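Back on the towel task today. I drive, the robot copies, and the recording gets saved if I don't mess it up. Goal for the Skiltis set is 100 clean runs and I'm at 60 (yes, I started in December, hush)

Wiping glass sounds so easy until you're doing it through somebody else's arms! My own hand knows how hard to press. Through the remote rig I'm mostly guessing by eye
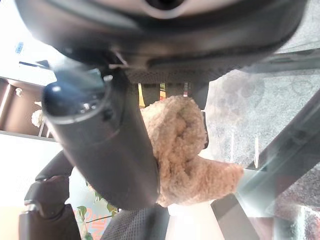

Last updated 3rd January

Small tip if you're recording too: go slower than feels natural. My early runs were way too quick and the Zaki playback looked like a panic attack

Also bunch the cloth up before you start. Flat cloth is a nightmare to grab

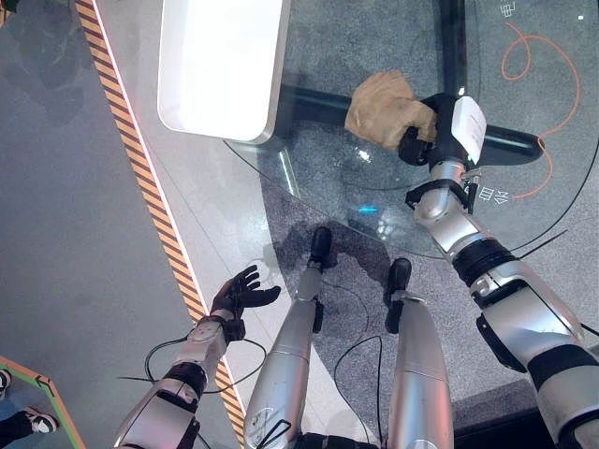
and take breaks, because after 7 runs in a row my shoulders are toast and it shows in the data. Coffee, then back for more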